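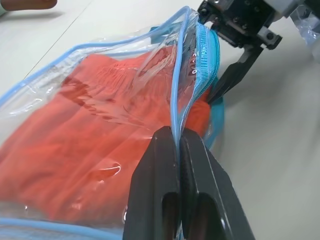
Talk for the writers' group, 27 Feb 2018

OK, hi everybody. Say thanks to Yaqin for the room (and for the cookies!).

So I wrote on Ularano for five years, storylines mostly, and tonight is about killing people off. On paper, I mean. Pause for laugh, move on if there isn't one.

Start with the Stamatopoulos wedding. Episode 793. We had a groom, a bride, a brother back from the dead, and Lutz Steinbach wanted the brother dead again by the first ad break. I fought him on it for a whole August and lost, and I'm still a little sore. Read out the brother's last speech here, just the short bit.

Then the letters. We got 49 in the first week, one of them addressed to the character's mother at the Anen bakery, which was a set.

Ask the room: who would you have killed? Take two or three answers, don't let this run.

Next, how we plan an exit. I like to pick the last line first and work backward, then see who's left in the room to hear it. Lutz did it the other way, with cards all over the floor.

Skip the Sostley fire if we're past eight.

Play the clip. Sound is on the left-hand dial.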